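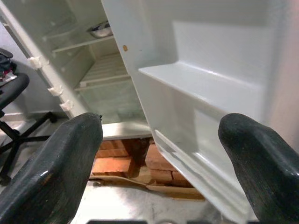
Wrist cam, fridge station, door open, bowl on the upper rack.

6th March, open day

Okay, writing this up before I forget all of it. Doors opened at ten and the Heywood people were already in the hallway, so no quiet warm-up for us! Shirley Clegg did the welcome talk and I ran the fridge station, which was basically open door, reach in, get the metal bowl, put it back, shut the door, repeat until my voice gave out.

Total cycles on the counter by closing: 173. I wrote down 7 aborts, most of them on the door and hardly any on the bowl (I'd have bet on the bowl, shiny thing that it is). Two were me hitting stop when a kid leaned in past the line. Need a real barrier next time, tape on the floor does nothing.

Speed was capped at 40 percent all morning. After lunch Shirley said try 80 with the crowd moved back, so we did, and it looked great, but the door swing got jerky near full open and I dropped it down again. Want to look at the force log for that stretch before anybody touches the gains.

Best question of the day came from a Vosell guy: does it know the shelf is a wire rack, or does it think it's solid? Told him I'd check what the depth map does with the gaps. (Do this!!)

Kalteo want a repeat visit in October with their own bowls and dishes. Said yes, probably too fast.

To do:
- wipe the finger pads, look at the scuffs on the left one
- brown spot on the inside of the door, try baking soda
- send Jilamau the wrist cam clips
- new batteries for the talk mic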